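Gripper Basics, Handout 3: Closing Before You Move
Hedvig Lie
2023-01-27
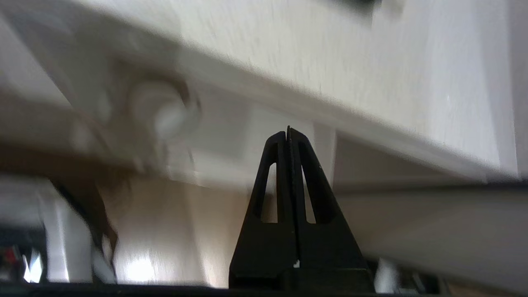

Why do we close the fingers before a long move? Open fingers catch on things, and Kesley's budget for spare fingers ran out before Christmas.

Set closing speed to 40 for practice runs. 200 is permitted by the software, which has never had to fill in a breakage form. Wait for the closed signal, then move the arm.

Teams Jerura and Broda share a bench until March and are asked to share it like adults. Log every run, including the embarrassing ones. They carry the same marks.

For next time: write a close, wait, move routine in 10 lines or fewer. Comments don't count towards the total, so please use some.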